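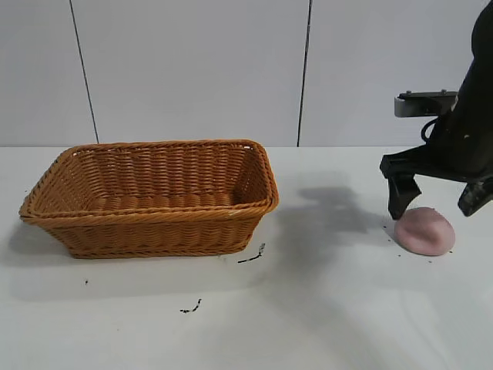
Omprakash Tripathi wrote in to ask whether a wicker basket is worth the bother in a house where things get sat on, spilled on and carried upstairs by the handful, or whether he ought to give in and buy plastic tubs. His last two went grey along the rim and began to shed bits all over the landing, and he is fed up with it.

Well, Omprakash, I've been putting off a page on baskets for ages, so thank you for the push. I'm firmly in favour of them. I have one on nearly every shelf and I'd have more if the shelves were longer. But they do want a little looking after, and they want to be the right basket in the right spot, and I think a lot of people are let down by one or the other. So put the kettle on, because I've got rather a lot to say.

## Choosing one that suits the job

Take the measurements of the shelf before you go anywhere near a shop. I know everybody says it, and I know everybody (me included) walks into Sullier on the way to something else and comes home with a basket that's a finger's width too wide. Measure the front of the shelf, the depth, and the height with your hand in the gap, since you've got to be able to reach in over the top without scraping your knuckles.

Then there's the flare. A good many rectangular baskets are wider at the rim than at the base, like the golden-tan one on this page, and it's the rim that has to fit. My pantry shelves are 35 cm deep, and I look for a basket that measures 30 cm across the top. It leaves a bit of air at the back and I can get my fingers round the edge to pull it forward.

Look at the rim as well. A thick braided edge is what I'd pay extra for. You'll be grabbing the basket by it every day, and the cheap ones with a thin folded edge start to come away at the corners within a year or so. Run a thumb round the whole of it in the shop, slowly, and if it catches anywhere put the basket back.

As for natural or synthetic, I go back and forth. Some of the synthetic weaves are so good now that you have to turn the thing over and hunt for the label. Synthetic is what I'd have in a bathroom or under a kitchen sink. Natural is nicer in a bedroom, and it smells lovely when it's new - a bit like a hay barn. If you've been given a basket and can't tell which it is, treat it as natural and you'll do it no harm.

## The good clean

I do mine on a Friday, a few at a time, whichever ones look sorry for themselves. It's a pleasant enough job with the radio on, and it goes like this:

1. Empty the basket completely and turn it upside down over an old newspaper. Give the base a few good pats with the flat of your hand. You'll be astonished at what comes out of a basket that looked perfectly clean!
2. Put it the right way up on a pale, smooth surface with plenty of light on it. I can never see what I'm doing on my dark oak table, and the dust only shows up when I've moved on to the next one.
3. Go over the outside with a dry brush, following the rows of the weave. A soft nail brush does nicely, or an old pastry brush you've no more use for.
4. Do the inside next, starting with the back wall and working down to the floor, and be patient in the corners.
5. Wring out a cloth in warm water with a drop of washing-up liquid in it (the plain Ladton one is what's under my sink, but any mild one will do). The cloth should be barely damp. Wipe along the strands.
6. Wipe again with clean water and the same sort of barely damp cloth.
7. Stand the basket on its side, somewhere airy, until it's dry all the way through.

Number seven is where I used to go wrong. I'd be impatient and put the tea towels back in by lunchtime, and a week later there'd be that cellar smell. Leave it overnight if you possibly can. Don't be tempted by the radiator or the top of the boiler with a natural one, as it'll go brittle and you'll hear it creak every time you lift it. 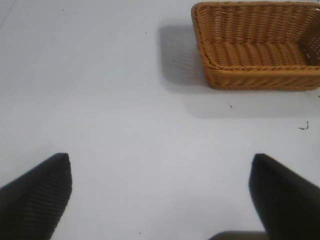
A vacuum cleaner does the inside in half the time, Erasto Makokha told me when I'd got as far as explaining all this over the phone, so long as you put the soft brush on the end and turn the suction right down.

He's quite right, and I've added it to my own routine. It's especially good for the ridges along the floor of the basket, where crumbs lie down between the rows and refuse to budge for a cloth. Hold the nozzle just off the surface. If you press, the bristles snag on any strand that's a little loose, and then you've got a repair on your hands as well as a clean.

For the braided rim I still prefer a brush and my own two hands. The dirt goes down between the twists, and you need to come at it from both sides. A cotton bud dipped in the soapy water and squeezed out will get into the tightest bits. And while you're there, hold the basket up to the window and look at the end walls from the inside. You'll see little specks of light through the gaps in the weave, and it's a handy way of spotting where it's clogged.

### If it's gone musty

Scatter a good layer of bicarbonate of soda over the base, leave it overnight, and tip and brush it out in the morning. Put newspaper underneath or you'll have a neat white pattern on the floor. Twice is usually enough. If there's actual mould, wipe it outdoors with half white vinegar and half water on a cloth, and dry the basket thoroughly in the breeze. A basket that comes back mouldy a second time is in the wrong room, and I'd move it or let it go.

### Loose strands and scuffs

A strand that has popped up can generally be tucked back under its neighbour with the blunt end of a crochet hook. Dampen it first if it's a natural basket and give it a few minutes to soften. Should it spring out again, a tiny dab of wood glue and a clothes peg will hold it while it sets. I keep a tube of Mendeck glue in the drawer with the string, and it has outlived two of the pegs.

Pale scuffs on the rim don't trouble me much, I must say. They come from being handled. If they trouble you, rub over the mark with a walnut half (on natural wicker only, and not if there's anyone in the house with a nut allergy, of course), or try a wax furniture crayon in a close shade. Go lighter than you think. You can always add a bit more.

## Lining, or leaving alone

I line baskets that hold wool, tights or anything knitted, and leave the rest as they are. A liner doesn't have to be sewn properly. A square tea towel laid in with the corners folded over the rim works beautifully for bread, and an old pillowcase does for a bigger one. I once made a fitted liner with ties for the linen cupboard, took me the best part of a weekend, and I've never once had the patience to take it off and wash it, so there's a warning for you.

For shelves, stick a few felt pads on the bottom corners. The base of a wicker basket can leave fine scratches on paint, and it's the pulling in and out that does it. Shakya do a sheet of 95 little round ones that has lasted me since we moved here, and I've still got half of it.

## What I put in mine

People do ask! At the moment there's one for lunchbox lids and bits, one for onions (no liner, plenty of air), one in the hall for hats and gloves from November onwards, and a long low one on the kitchen worktop for post, keys, rubber bands and whatever comes out of pockets. That last one needs a firm hand. I tip it out once a week, sort the lot on the spot, and wipe underneath before it goes back.

The wiping underneath matters more than you'd suppose, and it's easily forgotten. On a pale top you'll often find a faint outline of dust where a basket has been standing. Shift the basket to one end, clean the whole stretch in long overlapping strokes with a damp cloth, then dry it with a second one so it doesn't go streaky. If your surface is tiled, follow the joins with a soft toothbrush first. 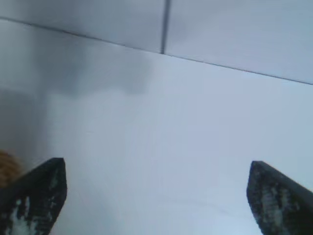 *Pale blue-grey tile, brightest towards the middle and the right.*

For a pale surface with a matt finish, I'd keep away from cream cleaners and anything that promises a shine. They leave a bloom you can only see at an angle, and then you can't stop seeing it. Warm water and a drop of washing-up liquid is what I use, and for tea rings a paste of bicarb left on for ten minutes and wiped off gently. Try it in a corner first.

One more thing about weight, before I forget. Wicker doesn't like to be lifted full of tins. I had a lovely deep basket that I used for chutney jars, and one morning I picked it up by the rim and the base simply sagged away from the sides. All the jars survived, I'm glad to say, and the basket now holds more than 50 paper bags of seed, a much better life for it. Heavy things go in a wooden crate or straight on the shelf.

So no, Omprakash, I wouldn't give in and buy the tubs just yet. Try the bicarbonate and the soft brush on the two you've got, trim any shedding ends close with nail scissors, and see whether there's a drier spot for them than the landing. If the rims are past saving, look for a thicker braid next time, and do take the tape measure with you.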